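Removal entitlement when posting at short notice, what can we claim?

Posted by Simão Paiva in Postings and Relocation
June, 7.40 pm
188 views | 3 comments

My wife is a corporal and has been told her next posting is Chauke, with a march-in date a good deal earlier than we were expecting. We're in a rental off base at Tandano at the moment. I'm a civilian and I've never done one of these moves before, as we met after her last one.

The removalist the unit's clerk gave us is Prondance. They did a phone survey and came back with 18 cubic metres, which seems low to me given we have a full shed. They also said they won't take anything from the shed that isn't cleaned and boxed before uplift.

What I need to know is:

If the survey is wrong, who pays for the second truck?

Our lease has a few months left. Is the break fee ours or does it get covered?

I've already spent $100 on tubs and tape. Is that claimable or should I have waited for the removalist's cartons?

She's away on course until just before the uplift, so I'm doing most of the paperwork and the clerk will only discuss some of it with me. 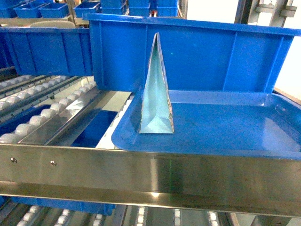 Blue tray with a large bin behind it.

Share | 4

Celeste Ramalho
June, 9.15 pm

We've done five of these, two with Prondance. Taking your points as you wrote them.

Ask for a physical survey, in writing, now. Phone surveys miss sheds every time. If the volume is under-called after a proper survey and you've shown them everything, the extra goes on the removalist's job and you don't see a bill. If you didn't declare the shed, you can end up arguing about it on the footpath. Walk them through it, open the doors, and get the surveyor's sheet with the shed listed as its own line.

The lease break is normally covered when the posting order is what ends the tenancy, but you need three things: a copy of the order, the lease, and the agent's letter showing how the fee was worked out. Ours came to $3305 and it was paid in full, though it took until after we'd moved, so have that money sitting somewhere. Check whether your lease has a service release clause. If it does, the fee might be nothing and you only have to give notice. 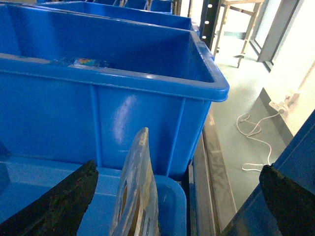 Tubs and tape I wouldn't bother with. Packing materials are supplied as part of the uplift, so anything you buy yourself is usually treated as your choice. Keep the receipt and ask anyway, as the worst they can do is say no.

On the paperwork, get your wife to sign an authority naming you before she goes any further into the course. Our clerk had a one-page form for it. Without that they can talk to you about dates and not much else.

Last thing, clean the mower and the camp gear properly. Soil on tyres and tent pegs is the usual reason shed items get left behind, particularly if you're crossing a state border.

Share | 11

Bokino
June, 10.02 pm

Not sure about the lease stuff, we were always in married quarters. Prondance were OK for us but late by a day, so don't book the end-of-lease clean for the same afternoon. Also they won't take gas bottles.

Share | 2

Simão Paiva
June, 10.30 pm

Thanks both. I've emailed for a physical survey and found the release clause on page six of the lease. Will get the authority form off the clerk in the morning.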